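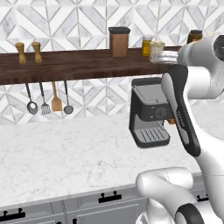 Slide 1. Good morning. I'm going to talk about what happens when you train a manipulation policy almost entirely in simulation and then ask it to deal with a crowded shelf. The method is called Orna. The simulator is Flesia, our in-house kitchen renderer, and the test suite is Bultley. The job on the title slide is the one I'll keep coming back to, a cup on a wall shelf with a jar close by on one side and a brown glass jar on the other, and the fingers have to come in from the right without touching either of them. The espresso machine sits directly beneath, so a dropped cup lands on something.

(Leave the title slide up until the latecomers have sat down.)

Slide 2. The question. Shelf picking looks easy on an open bench. Put a wall behind the object and neighbours on both sides and most of the grasps a planner would like are gone. We wanted to know whether a policy could learn which grasps are left, using rendered views and joint positions only, with no object models at test time.

Slide 3. Scene generation. Flesia builds 606 kitchens from a set of parts: shelf, backsplash, counter, cabinets, appliances, hanging utensils. Colours and materials are drawn at random. Shelf items are placed with a minimum gap, and we shrink that gap as training goes on. The patterned tile is in there on purpose. Early policies trained on plain walls fell apart in front of a busy one.

Slide 4. Training. We collect 10 demonstrations per kitchen from a scripted planner that has full knowledge of the scene. Orna first copies those, then practises on its own with a penalty for any contact with a neighbour. The penalty is small at the start. If you begin with it at full strength the arm learns to hover near the shelf and do nothing.

(Play the hovering clip if there's time. Skip it if we're behind.)

Slide 5. Results. 100 test kitchens, three attempts each, so 300 attempts per method. The baseline is Purba, which is the same network without the contact penalty. Purba picks up the cup more quickly. It also knocks the neighbours more often, and the difference grows as the gap gets smaller. On wide gaps I would use Purba.

Slide 6. Failures. Two main kinds. In the first, the arm's own wrist blocks the camera late in the reach and the policy commits to an old estimate of where the cup is. In the second, the fingers close too high and the cup tips. Glass jars cause trouble too, and I don't have a good explanation for that yet. Our rendering of glass is fairly crude, so start there if you want to argue with me.

Slide 7. What we haven't done. Everything in this talk is simulated. Real shelf trials were meant to begin in February and didn't. The objects are rigid and the cups are empty.

(Expect a question about liquids. We have no results on liquids.)

Slide 8. Scene files and the Bultley task list are on the handout. Questions.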